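Visit report: Friesen kitchen showroom and teaching kitchens

The visit took place on 23 February 2023. Borislav Janevski met me at the side entrance, because the front of the Friesen building is still closed to deliveries. I had asked to see the teaching kitchens and the worktop samples, in that order, and to skip the appliance hall, which I saw in November.

The upper floor holds 6 small kitchens. Each is built to the dimensions of a galley in a two-room apartment: one run of counter, a gas stovetop at one end, storage at the other, and a working zone between. The clear length between the stovetop and the storage was the figure I had come for. On the floor plan it is given as 59 centimeters. Janevski explained that the first layout had more, and that the people who used it filled the extra length with things that never moved again. The shorter zone is kept clear by most users without being told.

Kitchens one and two have white counters with a square front edge. Three and four have the same counter with a rounded edge, supplied by Pultus. The rounded edge is more comfortable against the forearm but lets liquid run over the front, which matters in a room where people handle oil and sauces all day. Raimo Nurmi, who maintains the fittings, prefers the square edge for that reason and said he would specify it again.

The morning session was on seasoning and oils. It covers basic handling: where an open bottle stands in relation to the flame, where the cap goes, how to pour in a measured amount, and when to close the bottle again. The printed sheet asks for the bottle to be opened on the counter and held at the shoulder, with the cap kept in the other hand or placed top down on the surface. Glass bottles are used for the pouring exercise. The large plastic ones proved too light for it when nearly empty.

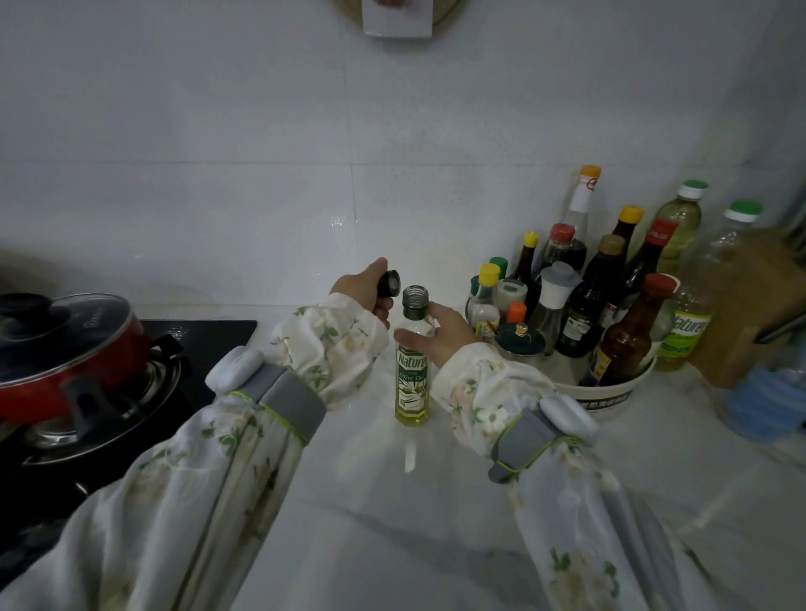 Olive oil opened at the middle of the counter, between the stovetop and the condiment tub.

Most of the questions at this station were about storage. The condiments are kept together in a round tub, which can be lifted out in one movement when the counter is wiped. I had expected a rack on the wall. Nurmi said the wall racks were removed after the first winter because grease collected on the lower rail and the bottles had to be washed before they could be used. A tub collects drips as well, but at the bottom, where it can be rinsed out. The drawback is crowding. Short jars end up behind tall bottles, and the labels face in whatever direction they were last put down.

Oil is stored in the same place as the sauces and is taken out for use. I asked whether it should be kept farther from the stove. The teaching sheet allows it to stand in the working zone during cooking, provided it goes back afterward and does not stay next to the burner. A closed cupboard would be better for the oil, in my view, but would add a door to open with greasy fingers.

Saucepans are issued with glass lids. The reason given was inspection: a learner can check the level of the contents without lifting the lid and losing heat. The knobs on the lids work loose and are tightened every month with an ordinary screwdriver.

After lunch I went through the counter samples on the ground floor. Civatura had sent 4 pieces, all white, with different surface finishes. The matte finishes mark easily. I put a little oil on each, waited ten minutes, and wiped with a dry cloth. Two of the samples kept a visible ring and needed detergent. The glossy sample wiped clean but showed every reflection from the ceiling lights, enough to make a small spill hard to see. The satin sample was acceptable on both points. Bramia makes a similar surface, but no sample was available on the day.

The quoted price for one complete run in the satin finish, with the cutout for the stovetop and delivery included, is almost 2320 euros. Fitting is extra. The quotation does not cover the sealing strip along the wall, and I have asked for that to be added as a separate line.

Points still open: the exact depth of the stovetop cutout, the supplier of the round tubs, and whether the rounded edge can be ordered with a drip groove. Janevski will send the drawings for the first of these. The sample pieces have to go back to Civatura by the end of the month.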